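Filed under: Work and Technology | Research papers

June – Research and Practice, Talavera working group

4. What changed for the kitchen staff

4.1 The setting

The study kitchen belongs to Pomholm, a contract caterer that runs the staff canteens and tea rooms of several office buildings in Plalitz. We chose it partly because its managers were willing to let us stand about with notebooks for as long as we liked, and partly because the work there is of a kind that rarely gets written about. A great deal has been said about robots in car plants and parcel depots. Much less has been said about the small kitchen on the third floor, where two people in aprons get through a morning's worth of fetching, putting away, wiping down and setting out, and where most of the skill lies in knowing what goes where and who will be wanting it next.

Pomholm had agreed to try the Morden system in the tea-room kitchens first. Morden is a mobile helper with a single arm, meant for the tidying end of the job: it moves bags and boxes of dry goods between counter and cupboard, and it does this mainly before the first shift comes in and again in the lull after lunch. It does not cook, and at no point in the trial was it asked to work at a lit hob. We held 69 interviews with kitchen staff over the course of the trial, many of them with the same people coming back to tell us how their thinking had moved on, and we are very grateful for their patience and for the amount of tea we were given.

4.2 Teaching the robot where things live

Before the helper touched a single bag in a real kitchen it had a long spell of practice in simulated ones. The kitchens in the simulator were put together from a stock of cabinets, worktops and appliances, and staff were invited to sit with the team and look through the tasks on a screen. We had expected this to be a courtesy visit, the sort of thing one does so that people feel included, and we were wrong about that. The sessions ran well over their time and became the most useful part of the whole preparation.

What the staff brought was a steady supply of questions that the engineers had not thought to ask. Would the bag be full or nearly empty? Had somebody been boiling a kettle, and was the worktop damp? If a bag of coffee has been left beside the cooker, is that because it was forgotten, or because the person on the early shift always leaves it there for the person on the late one? One cook of long standing said that she could tell who had closed up the night before by looking at the counter for a moment, and several others told us much the same thing in their own words.

In all, staff commented on 116 simulated tasks, and their remarks led to 30 of these being rewritten. Some of the changes were small, a matter of giving a handle more clearance or putting an item further from the edge. Others went to the heart of what the task was for. The bag-moving task is a good case, and its layout is given in Figure 3. The engineers had thought of it chiefly as a grasping problem, a soft container with creased sides being a good deal harder to hold than a tin. The staff saw a bag standing open on a worktop that also has a gas cooktop in it, and they wanted to talk about that first. A paper bag, they said, should be moved away from the burners before anything else is done, and it should never be carried across them to save a few seconds. The rule went into the task description more or less as they phrased it.

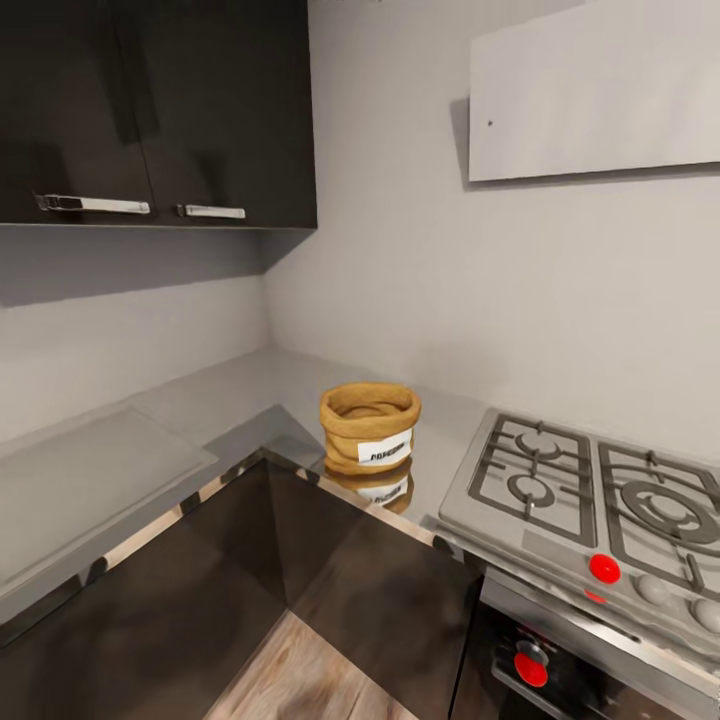
Figure 3. Simulated kitchen used for the bag-moving task, with the open tan bag near the inner corner of the worktop and the gas cooktop to its right.

There was some discussion, too, of the upper cabinet. Staff pointed out that shorter colleagues often leave things on the worktop on purpose, and that a helper which dutifully puts everything up high would be making their day harder. We found this point coming up again and again once the trial was under way, and we return to it below.

4.3 Whose tidy is it?

The helper made 1,146 moves in the working kitchens during the trial, and each was logged along with any correction made by staff afterwards. The corrections are more interesting than the moves. In the early weeks people quietly put things back where they had been and said nothing, out of politeness or from a feeling that the machine must have its reasons. Later on they began to use the note screen by the door, and the notes grew longer and more confident – one kitchen ended up with what amounted to a house style, covering everything from open packets to the spare tea towels.

Writing these rules down did change how people worked with one another. Habits that had been passed along by watching were now set out in plain words, and newer staff told us that they were glad of it, having spent their first months guessing. Some of the older hands were less sure. They felt that a little of their standing had come from being the one to ask, and that with the rules up on a screen they were asked less often. Managers had not foreseen this, and neither had we.

The time freed in the mornings was real, though it did not always go where Pomholm had planned. In two kitchens it was given over to a longer handover between shifts, which staff had wanted for years. In another it was taken up by extra orders, and the people there described the trial in noticeably cooler terms. We take up the question of who gets to decide on such hours in Section 5.

Related items
Shift handovers in small catering teams
Talavera working group: notes on interviewing at work
Shared cupboards and unwritten rules
Working beside Morden: a first report from Plalitz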